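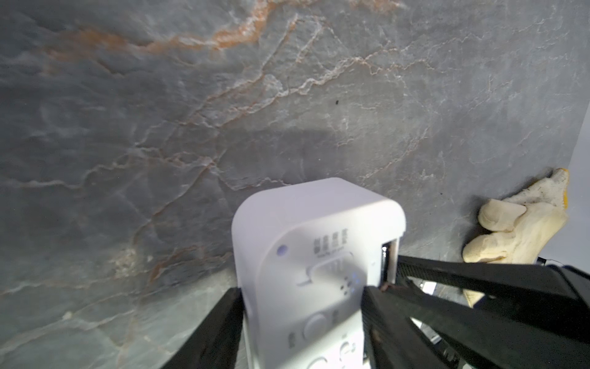

Joswood slate-look top: the rust-orange vein and its paler offshoots

We'd been dithering over a new top for the back room for ages, and in October my husband Fermín finally put his foot down and ordered the Joswood in slate. It was £179 with delivery, a bit more than I'd hoped to pay, but I've grown so fond of it! I had expected flat, printed-looking grey, and instead there's rust, cream and a faint pink wandering through it, with the blue-grey shifting to something lighter as you go along. My neighbour Macarena keeps asking what I paid (I may have rounded down).

It's where all our odd little jobs get done, remotes and torches mostly, and it has put up with us very well so far.

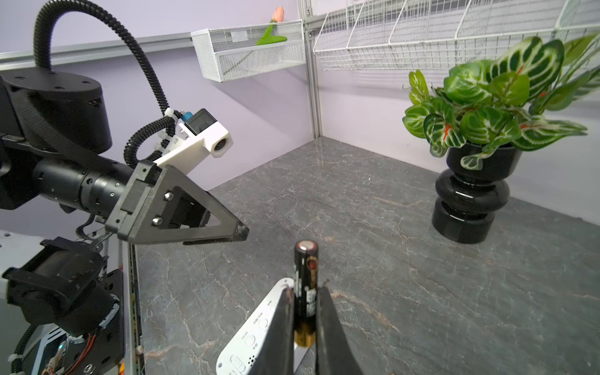 A battery and the white remote, typical company for this top

My one real grumble is that small dark things vanish on it. Black batteries are easy enough thanks to their gold bands, but I lost a tiny screw for most of an evening, and crumbs hide beautifully until you lean down to the light. 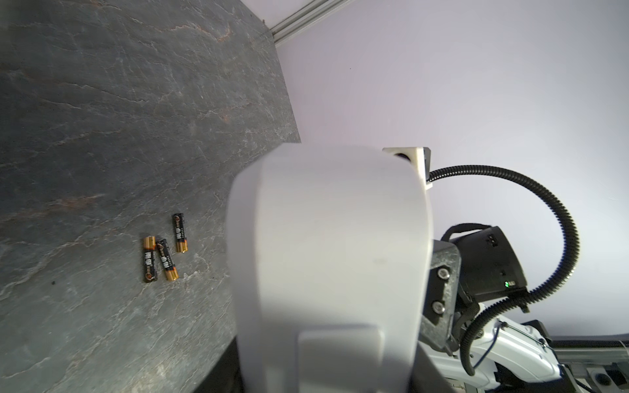

Cleaning is a damp cloth and a quick dry, with a little extra rubbing after Fermín's been gluing. I'd knock off half a star for the skimpy fitting instructions, but I'd buy it again, and my sister is already measuring up for hers.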